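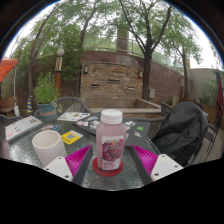
Trandier hand gripper with the magenta fingers, outdoor session, grape drink on the red coaster.

I bought the Trandier gripper in May to record examples for our picking model at Plundance. Before it we used the Lowther, so I will compare the two.

The fingers are the best part. They are ribbed and bend softly around a bottle, and the dark strip inside does not slide on smooth plastic. With the Lowther I dropped one bottle in almost every session. On Saturday I recorded 66 examples on a glass patio table and kept all except 14, which were my own mistakes — I started to move before the recording was on.

The view is very wide. This is good for the model, but the trees, the chairs and the wall also come into every example. If you want a clean background, you must work indoors.

What I like less is the trigger. It is stiff, and after roughly 400 closings my thumb was hurting. The manual is also short and says nothing about cleaning the strips. I use a damp cloth.

The export goes into Clistby without any conversion. The Lowther needed a script for this, and the script often failed on long recordings.

I give it four stars from five. I would buy it again, but I would ask first if they have a softer spring.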